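Unit 8 handout: Looking after the tabletop arm cell
Course notes, Clurnside robotics lab. Notes by Dalal Sfeir, with additions by Widad Saab.

Before you come to lab, read all the way to the gripper section. The first half is review from Unit 7 and you can skim it if you were there, but the finger work is new and it's my favorite part of the whole term!

1. What we mean by "the cell"

When I say cell I mean the arm, its gripper, the wrist camera, the table, the frame and every cable between them. Students always want to start with the arm (fair enough, it's the part that moves), and then they spend an hour tuning joints when a frame bolt has worked loose. A cell is only as steady as the thing it's bolted to. Push on an upright with one hand while you watch the live wrist view. If the table edge shifts in the view, go find the bolt before you touch any settings.

2. Start of shift

Power is off for this part. Walk the outside first, then the table.

Frame bolts: snug, with the long hex key. Don't lean on it. The slot nuts will pull through the extrusion if you do, and Widad has a jar of ruined ones to prove it.

Cables: follow each one with your fingers from the base to the wrist. You want a lazy loop at every joint, big enough that the joint can reach both ends of its travel without pulling. A cable that looks tidy at home position is very often too short at full reach. Tie it where it doesn't bend, never where it does.

Base clamps: try to rock the base. Any click at all means reseat and tighten, then repeat the home check in section 3.

Table: wipe it down, dry cloth only. Grit under a prop makes it sit a hair higher on one side, and you'll chase that hair through your grasp heights all afternoon.

3. Home check

Power up, keep your hand on the stop button, and send the arm home at slow speed. Listen! A healthy joint has a smooth, even hum. A joint with a dry or dirty gear has a little rhythm to it, and once you've heard it you'll pick it out from across the room.

Then send the arm out to the test point and back 8 times and write down the offset on the last return. One return tells you very little. Eight will show you drift, and drift is what we care about. If the number creeps the same direction every time, suspect a slipping clamp or coupling. If it jumps around, suspect a connector.

4. Gripper and fingers

OK, the good part. The fingers are the only piece of this machine meant to touch anything, so they wear first and they tell you the most.

Close them with no object and look straight down at the tips. They should meet at the same moment and at the same height. If one tip rides over the other, the finger has been put back crooked. Take out both screws, clean the seat, put the finger back flush and tighten the screws a little at a time, going back and forth between them. Doing one all the way and then the other is how it got crooked in the first place.

Next, zero the gripper: jog closed until the tips just touch, stop, and save that position as closed. Don't squeeze past it. The Tekleab controller will happily save a zero with the motor straining, and then it will sit there and cook.

Our log sheet calls for a finger inspection every 400 grasps. Look for rounding on the steps and for shiny spots on one side only. One shiny side means the arm is coming in off center, so go back to section 3 before you swap any parts. Spares are in the drawer marked Zitau, and please swap them as a pair — a new finger next to an old one never closes evenly.

5. Wrist camera

The camera rides with the gripper, so any bump to the mount changes what the arm thinks it sees. With the fingers closed, compare the live view with your saved reference view. The tips should land in the same place in both. If they've moved, check the mount screws first, then recalibrate. Save a new reference after every finger swap, even if it looks the same to you.

Shiny props deserve a test run of their own. Polished metal carries reflections of everything nearby, and those slide around as the wrist moves. Try the approach from 2 directions and keep the one where the outline holds still.

6. Write it down

Date, initials, offset, grasp count, anything you tightened. "Fine" is not an entry. For lab, each pair hands in one filled log sheet and one saved reference view with the fingers closed. Bring the Eltel hex set back to the front desk when you finish, with all the sizes in it.
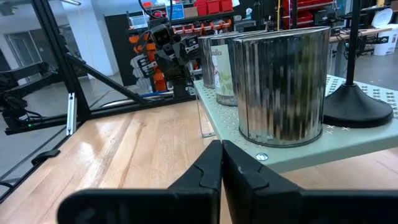 If your zero won't hold after a restart, leave the cell powered off, write the last good offset on the sheet and come find me or Widad before the next pair starts.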